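Re: [sim-assembly] wrist view vs. overhead view for the ring policy

On Aug 25, 2026, the Vover group wrote:
> You report 2900 training episodes with the wrist view only. Did you
> try adding the fixed view, and did you randomize the tray angle?
> We see the policy stall near the tray in our own runs.

Yes to both. The tray gets a new rotation at every reset, drawn from the full circle. The lights are randomized too, so the shadows change a lot from one episode to the next. That hurt the wrist-only policy more than the rotation did.
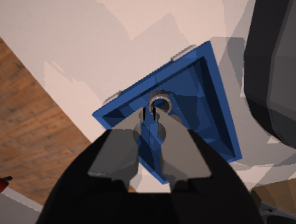

With the wrist view alone, most of our failures came in the last bit of the approach. The fingers hide part of the tray at that point and the policy has little else to go on. We saw the same stall you describe – it hovers and then closes early.

Adding the fixed view brought the stalls down to 173 out of 3849 test episodes. The fixed view covers the arm, the feeder and the tray together.
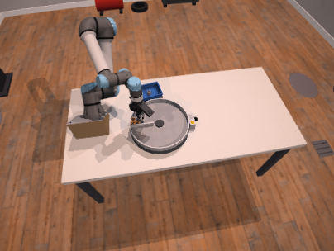
We used the same encoder for both views and joined the features late. Joining them early trained faster but ended up worse on all 3 seeds. I don't have a good explanation for that yet.

None of this has been run on the real cell at Cendport. We plan to do that in October. I can send the config files before then if you want them.

Fakhoury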